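Section 4: Setting Up the Drape Enclosure

This section applies to the Lekby three-sided drape enclosure, used with any table or bench in the Lekby range. It should be read in full before assembly begins. Two persons are required for steps 3 to 7. Assembly of the vertical supports is covered in Section 3 and must be finished first.

The enclosure is intended for indoor use. It reduces stray light and background glare over a work surface and is commonly installed in colour-matching rooms, small-object studios and repair areas. It is not an acoustic screen and is not rated as a fire barrier.

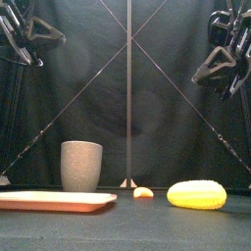 Page last changed: March. Content owner: Mareike Petersen, Technical Publications

4.1 Before you begin

Confirm that the carton contains the rear panel, two side panels, the Schmieder clamp set and the Clurken hem weights. Fabric panels are labelled on the inside of the top hem. If a label is missing, lay the panels flat and compare widths; the rear panel is the widest.

Unfold the panels and hang them over a rail for at least 18 hours prior to installation. Transit creases will normally drop out in this time. Do not iron. A garment steamer may be used on the reverse side only, held clear of the fabric.

Caution: Keep the fabric at least 50 cm from any heater, incandescent lamp or exhaust vent. The flame-retardant finish does not make the fabric heatproof.

4.2 Fitting the panels

1. Check each vertical support with a spirit level. Adjust the feet until the supports stand at 90 degrees to the floor, then tighten the locking collars.

2. Close the jaws of each clamp by hand to confirm free movement. Replace any clamp with a worn or missing pad.

3. With one person at each end, raise the rear panel to the top rail. The matt face must be towards the work surface.

4. Fasten the centre of the rear panel first, then work outwards to the supports. Do not pull the fabric tight. A small amount of fullness is required so that the panel hangs in folds.

5. Fit the left side panel, overlapping the rear panel at the corner. Clamp both layers to the support together.

6. Repeat for the right side panel.

7. Insert the hem weights in the bottom channel and close the flap. The hem must clear the floor.

8. Walk around the outside of the enclosure with the room lights on and look for gaps at the corners. Reposition the clamps where light passes through.

Note: Clamps may be moved up or down the support to suit the height of the work. Moving a clamp does not affect the warranty.
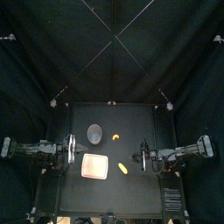
Figure 4-2. Drapes on three sides of a black tabletop, with clamps on the upper part.

4.3 Lighting

Switch on the working lights and allow them to reach their normal output before judging the result. Position each fixture forward of the side panels and direct it down onto the work surface. Light that falls directly on the rear panel will show as pale patches along the folds.

The enclosure has been assessed with fixtures of up to 3000 lumens. Brighter fixtures may be used, although some lightening of the fabric should be expected. Where this is not acceptable, the Esitz secondary liner may be hung behind the rear panel – see Section 6 for ordering details.

Caution: Do not hang fixtures, tools or cable reels from the top rail. The rail is designed to carry the weight of the fabric only.

4.4 Routine care

Brush the panels from top to bottom with a soft clothes brush. Lint rollers may be used on small areas. Panels must not be machine-washed or tumble-dried, as either will remove the finish. Dry-cleaning is permitted if the cleaner is informed of the flame-retardant treatment beforehand.

Inspect the clamps whenever the enclosure is moved. Panels placed in storage should be rolled around a tube, matt face inwards, and kept in a dry cupboard.

Requests for replacement labels, and corrections to this section, should be addressed to Mattes Hinrichs, Product Support, quoting the section number and the code printed on the rear panel hem.

Continue to Section 5: Relocating and Dismantling the Enclosure.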